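Three nights of bass and one very sore neck

2019-03-24

My ears have just about stopped ringing, so I think it's time to write up the Tirkside weekender before it all turns to mush in my head. If you've never been, it's a dub and drum and bass do in an old mill, with room for 400 people downstairs and a much smaller room up top where the odd stuff happens. I went for the odd stuff, obviously.

Getting in

The coach was late, the queue was long and I'd packed the wrong coat. None of that mattered once I got through the doors. Cronin were already playing (they'd been moved forward an hour, which the poster didn't mention) and I walked straight into that slow, wobbly thing they always open with. I've got it on tape somewhere and it has never sounded like that in my kitchen!

They played for 74 minutes and I only know that because I recorded the lot on my phone. The recording is awful. It's mostly a man near me shouting for a tune they'd already done.

I skipped the headline slot on the first night and had chips instead. No regrets – they were very good chips, and you could hear the kick drum through the wall of the van.
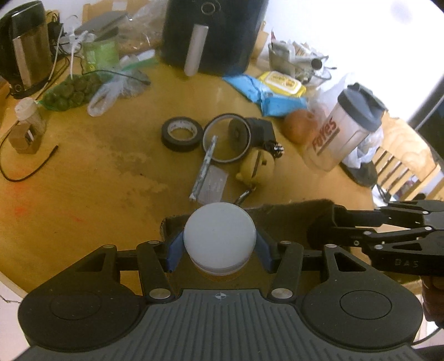 Upstairs with Vedovard

This was the set I'd paid for. Vedovard plays everything off vinyl, very low lights, no talking, and the whole thing creeps up so slowly that you don't notice you've been dancing for an hour until your knees tell you. There was a long stretch in the middle with hardly any drums in it at all, just a bassline and some rain, and the room stayed with it. Then the drums came back in and everyone lost their minds, me included. My neck still hurts.

One moan. It was far too full up there by midnight and the only fan was pointing at the ceiling. Please, Tirkside, another fan.

What I brought home

I'd promised myself no records. I bought 2. One is the Clusano twelve-inch, which I'd been after for ages and had seen online for up to three times the price, and the other I picked for the sleeve. It's a bit ropey on the A side but the flip is lovely, all echo and melodica.

The Clusano is number 336, stamped a bit wonky on the label, and I've played it every morning since I got back. My neighbours are being very decent about it.

There's another weekender planned for August, outdoors this time. I've already asked for the days off and I'm bringing the right coat.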